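We use cookies to remember your settings and count visits. Accept all / Manage preferences

Hayley Ellwood - a thread on feeding people at my place without losing the plot
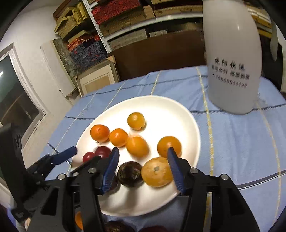
Last edited by the author in November

Okay, a few of you asked how I do the long lunches, so I'm going to dump it all in one thread. Grab a cuppa, it rambles.

First thing. I used to cook three courses for every single lunch and spend the whole arvo in the kitchen listening to everyone else laugh. Never again! Now I make one proper dish and the rest is stuff you put on a plate.

Dessert is fruit. Just fruit, on the blue check tablecloth, with a small knife if anyone wants one. I've had people go quiet with happiness over a cold plum in a way they never did over my pavlova (my pavlova is fine, thank you).

The one proper dish is nearly always the Lenetti beans. It's what we call them at home, after the deli where I first ate them. White beans, a whole head of garlic, lemon peel, heaps of olive oil, low oven. I use 200 grams of dried beans for four of us and double it if the cousins are coming.

Soak them overnight. I know the quick method exists. I've tried the quick method. My beans had the texture of gravel and we ordered pizza.

Solange Paquette, who taught me most of this, salts the soaking water. I argued with her for a whole winter and then tried it and had to ring her up to apologise. She was unbearable - deservedly.

Bread: buy it. I get the seeded loaf from Orach and warm it for ten minutes. I did the sourdough thing for a while and the starter took over my fridge and my personality.

Chairs! We own six. For anything bigger I drag in the Flokden bench from the back verandah, which cost me $35 secondhand and wobbles if you sit at the left end. Regulars know. New people find out.

The biggest lunch I've done was Mum's 70th. Over 2 hours late sitting down, entirely my fault, because I'd put the oven on and not the timer. Everyone filled up on olives and had a lovely time. Mum still calls it her favourite birthday.

Someone asked about kids. Mine eat the bread, lick the butter and vanish. I've stopped making a separate kids' meal. There's cheese if they're desperate.

Drinks: a big jug of water with mint in it, plus whatever people turn up with. If a guest asks what to bring, I say ice. I never have enough ice.

Washing up happens the next morning. Fight me. Pans get soaked, glasses go on the bench, and I go and sit back down.

Next one's at the Tomoana place with my sister-in-law, who has a dishwasher AND a second oven, so I'm already getting ideas above my station. Will post the bean recipe properly once I've measured the oil instead of glugging it.

Copyright Hayley Ellwood | Contact | Back to top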